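3.2 Sorting habits and the vocabulary of small things

The diary entries gave us far more than we had hoped for. We had asked households in Brunbridge to write down, in whatever words came naturally, where they put small objects that had no fixed home: spare keys, picture hooks, foreign coins, the extra button that comes with a shirt. The Lirel corpus, once cleaned, holds 2,444 such entries, and reading them straight through is a real pleasure. People are wonderfully inventive when they have to name a place that has no name! One writer keeps a "maybe bowl." Another has a drawer called "the airport" (things land there, and some of them leave again).

We coded each entry for the kind of place it mentioned and for the kind of name the place had been given. Places fell into open surfaces, closed storage with a single space, and closed storage with several spaces. Names could be plain ("kitchen drawer"), content-based ("battery box") or what we came to call private names, which make sense only inside the household. Two coders worked separately and then met to settle their differences, most of which had to do with the line between content-based and private names. "The screw jar" sounds content-based until one reads on and learns that it has held rubber bands for years.

Divided storage turned out to be the richest category for our purposes. When a container has many compartments of similar shape (Figure 2), the household needs some way of telling them apart in speech, and the ways people find are lovely to compare. Position words are common, as one would expect: "top left," "the one by the wall," "second from the end." So are size words, and these often drift into something close to a proper name, as when "the wide one" becomes "Wide" and is used with no article at all.
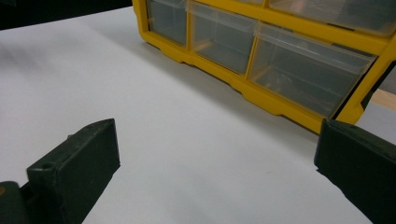
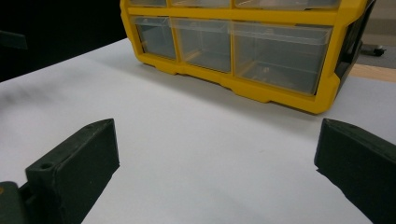 Figure 2. Divided storage: a yellow plastic organizer with clear drawers.

Dimitrov

The drift from description to name deserves a closer look, and it is the part of the material that excites us most. In the early entries of a diary, writers tend to spell things out in full. They write "the small drawer where the fuses are." A few pages later the same writer has "the fuse drawer," and by the end we often find "fuses," standing alone and doing the work of a place: "put it in fuses." The noun has stopped being a thing and has become somewhere you can go. Nothing in the instructions pushed writers toward this. We told them only to be clear enough that another member of the household could find the object.

Shortening of this kind is well known from conversation, where two speakers who keep returning to the same topic will trim their phrases as they go. What the diaries add is time. A conversation is over in minutes, while our writers kept going through the whole of March, with gaps of several days between entries, and the short forms survived those gaps very well. In a few diaries a long form came back after a gap and then gave way to the short one again within an entry or two. We would love to know whether this happens in speech too, and the follow-up recordings should help.

Private names behave differently. They hardly shorten at all, presumably as they are short to begin with, but they spread. A name first used for a single compartment gets stretched over its neighbors, so that "the airport" takes in the shelf underneath, and then the hook beside it. We found 3 diaries in which a private name had turned into a verb. Our favorite is "I airported the tape measure," which was written with no quotation marks and no sign that the writer saw anything unusual in it.

There are limits to what written diaries can show. Writing slows people down, and some of the fuller phrases may reflect the wish to sound sensible on paper. The households also varied in how many people shared a storage place, and a person living alone has less call for a shared name (although such writers produced some of the most colorful ones in the corpus). We return to both points in Section 4, where the diaries are set beside the Stusero interviews. Those were collected with a different prompt and from an older group of speakers, so the match can only be loose, but the drift from full phrase to bare noun can be seen there as well.

3.3 Names that fail

A smaller set of entries records moments when a name did not work. Someone was told to look in "bits" and looked in the wrong bits.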